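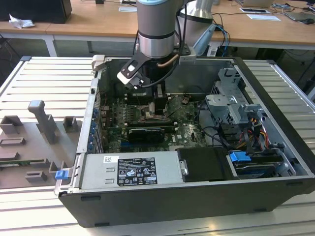
A desktop tower on its side, with the side panel off and the graphics card in place.

The Gray Box Under the Desk

The lights went out in Bremthorpe at twenty to seven on a Saturday, right in the middle of dinner, and came back before anyone had found the matches. You know the kind of outage I mean. The oven clock blinks, the dog barks once, and everybody carries on eating. Upstairs, though, my desktop computer had gone down with nine pages of a family history I hadn't saved since lunch, and when I switched it back on it spent the better part of the evening checking its own disk and thinking very hard about whether it wanted to be my friend again.

That was the night I started shopping for a battery backup, or a UPS if you like initials (it stands for uninterruptible power supply, and no, it won't bring you a parcel). I had always thought of them as something for offices and hospitals. They are gray, they are heavy, they hum a little, and they cost about as much as a nice dinner for the whole family. But they do one thing a regular surge strip can't do, and I wish I'd understood the difference ten years ago!

A surge strip guards against too much power. It sits there and soaks up the spikes, and after enough of them it quietly wears out. When the power disappears altogether, it has nothing to give you. A backup unit has a battery inside, usually the same sealed lead kind you'd find in a child's ride-on car, and when the wall goes dead it takes over so fast that your computer carries on without noticing. Then it beeps at you until you do something about it.

How long you get is where most people go wrong, and I went wrong too. I bought a small unit first, a Teker, mostly for its friendly front panel. I plugged in the computer, the monitor, the modem, a desk lamp and, I am sorry to say, a laser printer. Printers pull a great gulp of power when they warm up, and the poor thing started shrieking the first time I printed a recipe during a test.

So I called Maëlys Royer, who fixes computers in the back half of a sewing machine shop called Hustance and has very little patience for guessing. She had me borrow a plug-in watt meter and write down what everything used on an ordinary working afternoon. My computer and monitor together came to 162 watts. The modem and router added 9 more, which hardly seemed worth the ink.

"People read the big number on the carton and think that's minutes," she told me. "It's only how much you can hang on it at once. Go find the runtime chart and look up your own number."

The chart for the Teker was on the last page of the booklet, in type made for ants. It did not have good news for me. I took it back and came home with a bigger one from Raju, rated for 418 watts, with two rows of outlets along the back. One row has battery behind it and the other has surge protection only, and it pays to read the labels before you crawl under the desk, as I now know from having crawled under there twice. The printer lives on the plain side. So does the lamp, and I keep a flashlight in the drawer.

The first proper test came in April, with wind all night and the power gone by breakfast. The Raju beeped, I saved what I was writing, and I shut the computer down in my slippers like a civilized person. With only the modem and router left on the battery, the internet kept going for 51 minutes, long enough to look up the outage map and answer my sister.

A few things I'd pass along over the fence. Leave the unit plugged in overnight before you count on it. Give it some air and don't bury it under a blanket or a pile of sweaters. Don't plug a surge strip into the back of it, or a space heater, ever. And write the date on a piece of tape and stick it on top, for the battery will want replacing after a few years and you won't remember when you bought it. Mine slides out from behind a little door at the front. Maëlys takes the old ones for recycling, Tuesday or any other day she's open, as long as you don't mind waiting behind somebody's quilt.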